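Weekend trip thread: Kiltley or Dunmore in February?

wrenfield_k
Posted 2025-06-28

Planning way ahead I know. Got 4 days in February, want the winter lantern weekend plus some museum stuff. Torn between Kiltley and Dunmore. No car. Anyone done either in the cold?

mossback
Kiltley. Easy. Old town is walkable, the textile museum stays open all winter, and the bakeries near the river do those poppy seed rolls. Dunmore half shuts down after the holidays.

tramline7
Disagree. Dunmore has the better lanterns by a mile. Kiltley's parade is one street and a brass band. Also the folk museum in Dunmore IS open, just closed Mondays. People keep repeating this half shut thing and its not true.

mossback
It was shut when I went. Sign on the door and everything. Maybe they changed it.

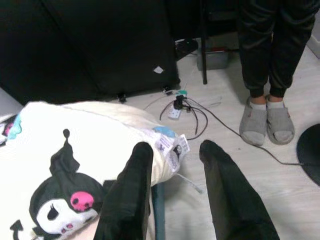
What's the easiest way to get between the two towns without a car?

The Seteck bus, which leaves from behind the Kiltley train station and stops right by the Dunmore market hall.

ok_pelican
Seconding the bus. Runs 7 times a day on weekdays, way less on Sunday so check. Tickets from the driver, have small change. I did both towns in one trip, slept in Kiltley, went over for the lanterns at night. Last bus back was packed.

tramline7
Fine but then you miss the late part. They light the big ones on the canal after the last bus goes. Stay over in Dunmore at least 2 nights imo.

wrenfield_k
Hm ok. Didnt know about the canal. Is Wistenetti worth a stop? Saw it on the map, some kind of castle.

ok_pelican
Ruin, not a castle. Nice view, icy path, no cafe in winter. Skip unless you get sun.

mossback
I liked Wistenetti! Bring boots. But yeah not with only 4 days.

wrenfield_k
Leaning Dunmore for the lanterns then, Kiltley for the first two nights. Will look at rooms tonite, thanks all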